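Chapter 6
Who Teaches the Machine?

I spent a November at Clenex, a small firm in Isasville, watching people train robots to handle cloth bags. I figured I'd write about machines - mostly I wrote about wrists. 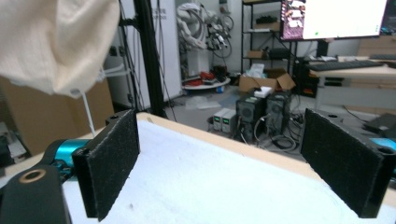 The folks I met used to pack orders. Now they repeat one motion 50 times before lunch, and the pay slip says "demonstrator." Is that a better job? I asked everybody.

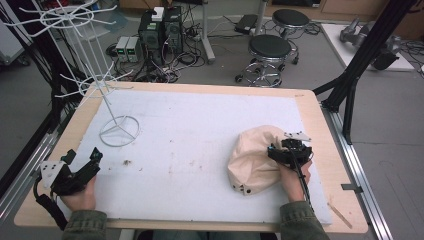

Some loved it. Some missed the packing line - the talk, mainly. We'll start with what a shift looks like now.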